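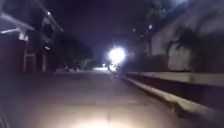
Wenceslao Meléndez 写道：
> 进球表导入 Brindent 之后，第 46 分钟的进球数明显偏高。
> 我抽查了 Asar 对 Berov 的两场，原始记录单上写的是 45+1，
> 导入后变成了 46，被算进下半场。半场比分因此对不上。
> 建议把所有 46 到 49 分钟的记录统一改回 45+x，再重算。
> 另外，乌龙球是否计入球员个人总数，现在两张表的口径不一样，
> 请一并定下来。

不建议统一改回。46 到 49 分钟里有真正的下半场进球，按分钟数批量替换会把错误换个方向。Berov 主场对 Gallegos 那场，开球后不到两分钟进的球，记录单上就是 46，半场字段为 2，这条是对的。

全表目前 2,554 条进球记录，其中补时进球 224 条。我用记录单上的半场字段和导入后的分钟数做了交叉比对，结果如下：

半场字段与分钟数一致：115 条
不一致，或补时偏移丢失：109 条

后一类的原因是导入脚本把“45+1”当作算式求和。下半场补时也受影响，90+3 写成了 93，只是常规时间到 90 为止，排序上看不出问题，所以一直没有人报。杯赛有加时，93 就会和加时上半场混在一起，这部分也要修。

处理办法：

1. 分钟拆成两个整数字段，minute 和 added。minute 在补时情况下固定为 45、90、105 或 120，added 没有就留空，不要填 0。
2. 半场字段保留，作为校验用，不再由分钟数推算。
3. 排序键依次为半场、minute、added。空值排在前面。
4. 旧的合并字段先只读，等前端换完再删。

修正脚本每批处理 100 条，每批结束后重算相关场次的半场比分和全场比分，与记录单不符的场次写入单独的日志，不自动提交。
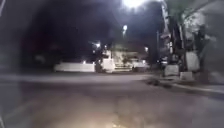

图：夜间的沥青路面，右侧有路缘。

关于乌龙球。球队总进球包含乌龙球，球员个人总数不包含，射手榜按后者计算。助攻栏在乌龙球的情况下一律留空。Gallegos 那边提交的表把传中造成的乌龙记成了传球者的助攻，导入时应报警告，不要静默接受。

折射进球另算。射门本身朝向球门范围之内，碰到防守球员后入网，记射门者；射门本身偏出，因防守球员触球才入网，记乌龙。判断以裁判报告为准，报告没写的，维持原记录，备注栏加标记 D。不要根据录像自行改判，上次改了几条，事后找不到依据，只能全部退回。

点球被扑后补射入网，类型字段填“运动战”，不填“点球”。这一条旧文档里写错了，Wiki 上的版本我已经改过，邮件归档里那份以后不再更新。

还有两个没有结论的问题：

一是中途取消的比赛。Asar 有一场打到下半场因照明故障停赛，后来择日重赛，原场进球现在仍留在个人总数里。我倾向于保留记录、增加状态字段、统计时排除，但这样会影响十一月的射手榜快照，要不要重发快照请大家表态。

二是球员同名。现在用姓名加球队做匹配，冬季转会后同一人会生成两个条目。球员编号的字段已经建好，数据还没填。在填完之前请不要合并条目，合并操作目前无法撤销。

Wenceslao，你抽查的那两场麻烦把记录单扫描件放到共享目录，文件名里带上轮次。Brindent 的导入日志默认只留最近一次，重跑之前请先另存一份。

补丁分两封发，第一封只含字段变更，第二封是修正脚本。对字段命名有意见的，请直接回复第一封，不要另开线程。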